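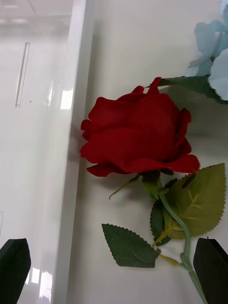 A Year of Idle Fees at Zurnance Stations

Zurnance has charged idle fees at its fast-charging stations since last May, and readers of this site have asked for an assessment. The following account covers the rules as they now stand, the effect on my own charging, and the points on which I believe the company should revise its policy.

The fee begins when a vehicle has finished charging and remains connected. There is a short grace period, after which the driver is billed by the minute until the cable is returned to its holder. The rate does not depend on the time of day. It does depend on how busy the station is, and a station with most of its stalls open does not bill at all.

I drive a seven-year-old hatchback with a modest battery and do most of my charging at home on a Clodo wall unit. Over the period in question the car took 1714 kilowatt-hours in total, of which 652 came from public stations, nearly all of them Zurnance. I was billed for idling 2 times. Both charges were correct under the published terms, although one of them followed a session that ended much earlier than the display had estimated.
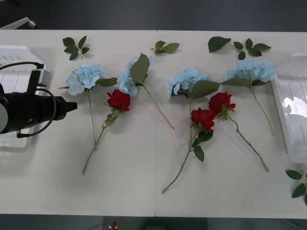 Does the fee apply if the driver sets a lower charging limit?

The fee applies as soon as the session ends, whatever limit was chosen. A driver who stops at 80 percent is treated in the same way as one who stops at 100 percent, and the grace period is identical.

This point deserves more attention than the company gives it. Many owners set a limit to protect the battery and assume that the car will be regarded as still charging until it is full. The terms are clear on the matter, but the sentence appears near the end of a long page and is absent from the screen on the charger itself. I have written to Zurnance to suggest that it be added there and received a courteous acknowledgment.

As to whether the fee has improved access, my experience is favorable. The station beside the Sayce rail lot used to be occupied through the morning by commuters who plugged in and took the train. Those cars have moved to the slower posts on the upper level, where they belong, and I have waited for a stall there on only one occasion this winter. The Ustitis station is a different case. It sits next to a restaurant with slow service, and drivers there are often interrupted halfway through a meal. 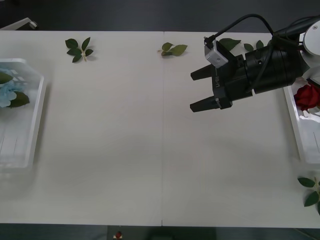 Notices and Their Timing

The fee is only as fair as the notice that precedes it. Zurnance sends an alert through its app when a session is close to its end and another when the grace period starts. In my use the first alert has been dependable. The second has arrived late in areas with poor cell coverage, including the lower deck at Sayce – and a driver who has left the phone in the car receives nothing at all.

A text message option would resolve part of this. So would a plain estimate of the finish time that is updated during the session. Charging slows considerably in the last part of the battery, more so in cold weather, and an estimate fixed at the moment of plugging in is of little use to anyone planning to be back on time.

Billing disputes are handled by email. I contested the charge mentioned earlier, attached a copy of the session record, and had the amount credited within the week. The reply did not say whether the estimate had been at fault. 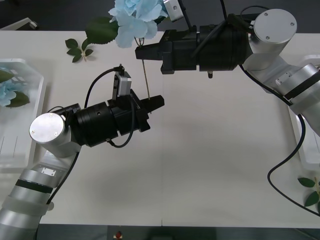
Ustitis, February 2026

An addition to the above, written after a 900-mile round trip. The station here now has a printed notice on every stall stating the grace period and the rate, along with the rule on charging limits. The lettering is small but legible. I did not see the same notice at Sayce on the way out, and the version of the terms on the Zurnance website has not changed.

The two alerts arrived on time at each stop. I will continue to keep session records through the spring and will post the figures for both stations when I have them. Readers who have been billed at other locations are welcome to send their own through the contact page, preferably with the start and end times included.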